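2.2 Incident Records and Recovered Goods

The analysis uses shoplifting reports from two police districts in Tustari: the central district and Nelenell. Both districts enter reports in the Mancuso records system, but they moved to it at different times and kept separate local rules for closing a case. The extract used here was taken on 18/09/2018 and holds some 3000 reports. Reports filed under a general theft code were kept only when the address matched a retail site and the free-text field named goods from a shelf or display.

The unit of analysis is the incident. A single incident may produce more than one report when store staff call first and the responding officer later files a separate form. Such pairs were merged when the store, the reporting party and the listed goods agreed. Where the goods differed but the store and the reporting party matched, the pair was checked by hand. Pairs that could not be settled were left as separate incidents and given a flag. Dropping the flagged incidents did not change the sign of any estimate given in Section 4.

Goods are grouped into packaged food, personal care, clothing, alcohol and other. The packaged food group covers any sealed food item sold by the unit (Figure 2). Fresh produce and items prepared in the store are coded as other, as are items listed only as "groceries" with no further detail. 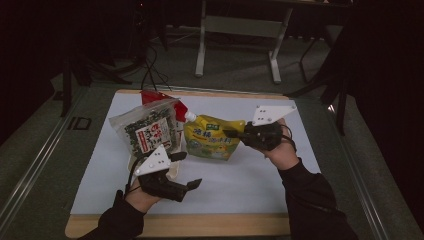
Figure 2. Packaged food items on a work surface covered with white paper, with two hand-held grippers.

Value was harder to code than type. The Oltero stores report the shelf price at the time of the incident. Independent stores often give a round sum for the whole incident, and a few give the cost price. We did not try to convert one into the other. Value is instead entered as a band, with separate indicators for the source of the figure. Incidents with no stated value form their own band and are kept in all models that do not use value as an outcome.

Reporting delay is the time between the incident and the first entry in the system. For most reports both times are recorded to the minute. When the incident time is given as a range, we use the midpoint. Incidents with a delay of more than 7 days were checked against the free-text field, because a long delay often marks a loss found during a stock count. A loss of this kind has no known time of offense, and it was removed from the delay models but kept in the monthly totals.
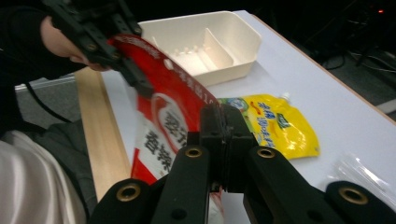
A second source of error lies in the offense code itself. Under the local rules in Nelenell, an incident in which a person pushes past staff while leaving may be coded either as theft or as robbery, depending on the judgment of the reviewing sergeant. The central district sends all such cases to the robbery code. The two districts are therefore not directly comparable on raw counts. To reduce the problem, we searched the robbery file for retail addresses and added back any incident with no injury and no weapon. This step was carried out for both districts with the same search terms. The terms are listed in the appendix, together with the number of incidents each one returned.
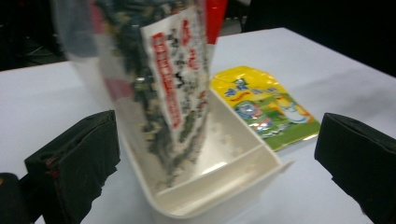
Recovery status is coded from the property section of the report. An incident counts as a recovery when at least one listed item was returned to the store or held as evidence. Partial recoveries are not treated separately in the main models, since many reports do not say which items were missing. The form also asks how held items were stored, and answers to this question vary widely. We coded storage as sealed only when the report named a bag or box closed with tape or a tag. A shallow open container, such as the white plastic tray with rounded corners seen on the table, falls under unsealed storage regardless of where it was kept. Reports that used only the word "container" were coded as unknown.

Store-level controls come from the business license register and were matched to incidents by address. They include floor area, opening hours and whether the site sells alcohol. The register is revised each February, so a store that changed its hours during the year keeps its earlier value until the next revision. Stores that closed during the study period contribute incidents up to the month of closure and are treated as missing after it.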